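From: Jasmina Mladenović
To: kitchen-list
Date: 21 July 2022
Subject: Re: Lids for the Vogler storage jars

Mimoza Stojanović wrote:
> I bought 4 of the Vogler jars in May and I'm very happy with them.
> The loop on the lid stands up in a raised ridge, and the glossy top
> wipes clean in seconds. Sorken says the seal is good for 200 openings
> before you need a new ring. Well worth the extra over the Doltard ones.

I'd like to know how Sorken arrived at 200. Did someone sit there opening and shutting a jar, or is it just a number that looks nice on a box? Mine were letting the coffee go stale well before that, and I don't open them every day.

I'm not convinced by "wipes clean in seconds" either. Flour gets down beside the loop and you end up going after it with a cotton bud. As for the shine, any shiny black top I've ever owned shows every speck the minute you put the cloth down -- the matt rim is far more forgiving, and I can't see why they didn't do the whole lid that way.

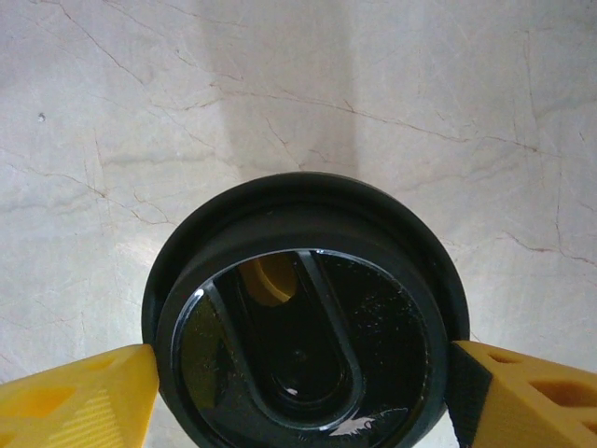

Black lid, top side. Note the dust to the right of the loop.

The Doltard lids are plain and a bit ugly, but I've had 2 of them for years and they still shut properly. Has anyone on the list tried a spare ring from Vukar on the Vogler? Arben said they fit, but he hadn't put one on himself.

Jasmina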